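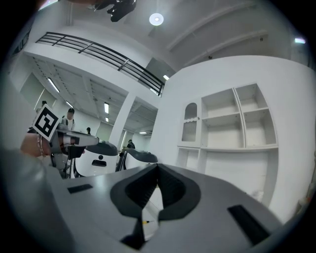
Do you need any robotics experience to use the Odura hand-held gripper kit?
Not to get going. If you can follow a flat-pack leaflet and you have a free afternoon, you'll manage the basics, though the software side took me a good deal longer.

I've been meaning to write this up since August, when Geeta Tiwari first told me about the kit over a very long lunch (she'd hired one through Kaijage and wouldn't stop talking about it). Hiring costs £175 for 14 days, with a pair of grippers, the printed markers and a case that I'm still rather fond of. The idea is that you do an ordinary household job with the grippers in your hands, and the recordings go towards teaching a robot to do the same.

What I like best is the trigger. It's light, it springs back nicely, and my hands weren't sore after a whole morning of opening drawers and shutting them again, which is more than I can say for the last pair I tried!

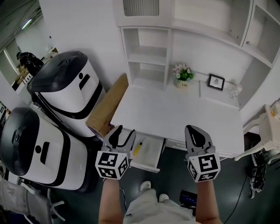

Both grippers at the desk, with the drawer part open and the yellow-handled screwdriver inside.

Now for the grumbles. The manual runs to 82 pages and the bit you want, on calibration, is tucked away near the back. Gaurav Nishad at the hire desk was patience itself when I rang, bless him, and talked me through it twice. I'd also like a softer strap, and longer than 24 hours to report a fault.

Would I hire it again? I already have, for next month, and I've asked for the smaller jaws this time.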